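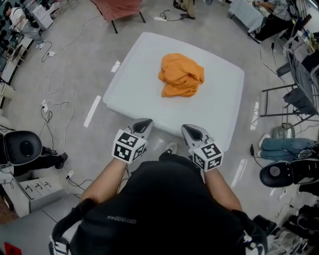 Nosine Handheld Manipulation Set
Collection rules and data card

Version 3

Contents

Scope
Episode rules
Station rules
Marker handling
People in view
Rejection codes
File layout
Known limitations
Changes

Scope

Nosine holds 2,000 episodes of two-handed work on cloth, recorded with handheld grippers carrying fiducial marker cubes. The operator sits at a table and wears a head camera. No robot arm is used during collection. The set is meant for training and testing bimanual policies on folding, flattening and sorting.

This file states the rules an episode must meet to be accepted. Sites that contribute data (currently Nellitz and Chávez) follow the same text. Where a site rule is stricter, the site rule applies.

"Must" marks a requirement checked at review. "Should" marks a recommendation that is logged but does not cause rejection.

Episode rules

An episode must begin with both grippers open, tips on the table surface and clear of the cloth. Hold this pose until the start tone.

The cloth must be dropped from above the table center, not placed. Do not tidy the heap after the drop.

One cloth per episode, except in the sorting task.

The operator must not touch the cloth with bare fingers between the start tone and the end tone. If the cloth falls off the table, stop and mark the episode DROP.

An episode longer than 900 frames is split at review. Operators do not split episodes themselves.

Failed attempts are kept if the operator continued to the end tone. Do not re-record to replace a failure.

Station rules

The table top must be a single light color with no print. Cloth color should contrast with it.

Table position must be marked on the floor with tape. Check the table against the tape at the start of each shift.

Power cables must not cross the space between the operator's seat and the table. Cables elsewhere on the floor should be run along walls or taped flat. Power strips should be kept clear of walkways.

Loose clothing, bags and spare chairs should be stored at least one table width from the station.

Background clutter is allowed and is not masked. Do not clear or stage the room for a session.

Marker handling

Cubes must be mounted on both grippers before calibration. A cube that has been bumped or removed requires a new calibration.

Sleeves must end above the wrist. Long sleeves cover the cube faces when the arms cross.

Clean faces with a dry cloth only. Replace any face with a scratch through a black square.

People in view

Anyone who may enter the view must have a signed release on record at the site. This includes people working at nearby tables. Faces are blurred before release; clothing, including printed lettering, is not.

Rejection codes

DROP: cloth left the table
MARK: one gripper's markers lost for longer than the allowed gap
HAND: bare finger contact
CAL: calibration missing or out of date
REL: release missing for a person in view

A total of 112 episodes were rejected for version 3. They are listed in rejected.csv with site and code.

File layout

episodes/ video and gripper pose, one folder per episode
calib/ calibration files by site and shift
meta.csv task, site, operator code, cloth code
rejected.csv see above

Poses were computed with the Zivodham tracker. Raw marker detections are included so that users can run their own.

Known limitations

All operators worked seated. Standing reach is not covered.
Gripper width is less accurate when the tips are under cloth.
Chávez has no sorting episodes.

Changes

Version 3: sleeve rule added; REL code added; frame limit moved from operators to review.
Version 2: Chávez episodes added in May.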